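Project Report – Section 3: Equipment Plan and Budget
Group 4, Robots for Shared Spaces
Written up by Jozef De Graaf

3.1 What we had to buy

The project is a arm on a wheeled base that picks small trash off the floor in cafes and waiting areas. Base and arm were already in the lab. Everything else had to come out of the equipment money, $870 for the term, and we had no real list until April. Should have started earlier.

Biggest question was the gripper. Two quotes:

Luturton – parallel fingers, ships in 14 days, spare fingertips sold separately
Grusorero – soft three-finger hand, nicer for odd shapes, 70 days lead time

The Grusorero would have arrived after the demo. So parallel fingers. Spare tips are $87 a pair and we budgeted for 2 pairs, as tips are the part we expect to wear out first.

3.2 Planning around the furniture

We went through the seating area before ordering the longer cable set. Main worry was reach under tables. Pedestal tables are good for us (no legs at the corners) but the base plates stick out, and light stuff like tissues ends up right against them. Benches on both sides make the gap narrower again.

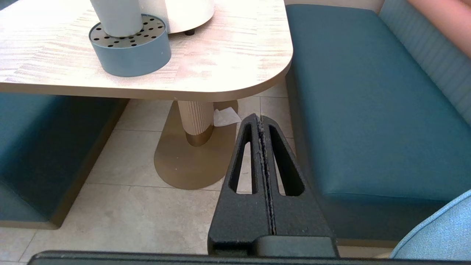 Figure 3. Gripper with fingers together, facing a pedestal table between two benches. Tissue on the floor at the edge of the base plate.

Things this changed in the order:

Slim fingers stay, no wide pads.
Cleaning kit added. Dust collects in the seam between the fingers, was not in the first budget at all.
Polished metal and pale tile both throw glare, so a polarizing filter for the wrist camera.
Bumper strip for the mobile base, so we dont scratch the brass.

3.3 Still open

Mutiso batteries or Claver batteries. Claver is cheaper but needs its own charger, which eats most of the savings. Waiting on the second quote. Also have not put in anything for shipping – last time that was what pushed us over, so a line for it goes in before the order form is signed.

Cable set is on hold untill we measure the reach again with the new fingers on.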